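Parisi Assisted Handling Project
Progress report to the Tranddale Fund, period ending July
Date of report: Aug 17, 2026

1. What was planned for this period

In our last report we promised three things: to finish the repair of the second arm, to hold one open day for people from outside, and to start work with soft objects such as bags and cloth. The open day was held in July at our workshop in Orkcombe. The repair is finished. The work with soft objects has started, but it is slower than we had written in the plan, and I will explain this in section 4.

2. The open day

We invited the packing staff from the Wellotau shop, the teachers from two local schools, and the neighbors in our building. We had prepared 20 chairs and these were not enough, so people stood along the wall and also in the corridor. Next time we will ask for the bigger room on the ground floor.

The program had 4 parts. First there was a short talk about what the arm can do today and what it cannot do. After this we showed the picking of hard boxes, which is the work you financed in the first year. Then came paper gift bags with cord handles, which the Wellotau staff had asked for. The last part was open, and visitors could drive the arm themselves with one of us standing at the stop button.

The boxes went well and I have not much to say about them. Some visitors found this part too long. The talk was also too long, and we will make it shorter.

The gift bags were the part people liked most. A bag is a difficult object for us. It is light, so it moves away when the fingers touch it. The paper folds, and after every try the bag has a new shape. The arm dropped the first bag two times and lifted it at the third try, and there was applause. After that a visitor from Wellotau asked if the arm could take the bag by the handle, as a person does. We tried, and the arm closed its fingers beside the cord and took nothing. I think it was good that people saw this. Several of them told us later that they understood the problem better from the failure than from the talk.

3. What visitors told us

We put a paper form at the door. The comments below came more than once:

The packing staff do not need speed as much as we believed. They would accept a slow arm if it does not crush the paper, because a bag with a bad crease cannot be given to a customer.

The teachers asked for a smaller show that can travel to a school. We have no table that can be moved safely, and we did not promise anything.

Two neighbors complained about the noise of the compressor. It is now switched off after working hours.

4. Work with soft objects

Since the start of this work we have recorded 307 tries with paper bags. The plan for the period was higher. The reason for the delay is mostly the repair, which took longer because the first spare part was the wrong one. A second reason is that we had to change how we begin each try. In the first weeks we always put the bag standing up, and the arm learned only this position. Now we also put it flat or at an angle, and we turn the printed side in different directions.

The wrist camera sees the print well, but for the blank side of a bag it has little to hold on to. When the paper and the table are both pale, the edge is easily lost. We bought darker mats from the small equipment budget and will compare the results with and without them. I ask you to note that this cost was not in the original list. It stays inside the total amount.

The handles are still an open question. We would like to keep them in the plan, but to move them after the work on lifting from the edge.

5. Next period

We will continue with the bags until the lifting from the edge is reliable in all positions. We will visit the Wellotau packing room to measure their tables and see how the staff prepare the bags. A second open day is planned, shorter, with more time for visitors to drive the arm. We also ask for your agreement to move the cloth work to the following period, as there is only one person free for it and she is now busy with the bags.

The cost table and the filled visitor forms are sent separately. If the Fund wishes to see the arm at work, you are welcome in Orkcombe at any time, and we only need a few days' notice to prepare the room.

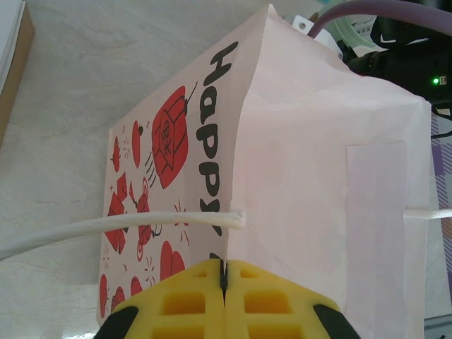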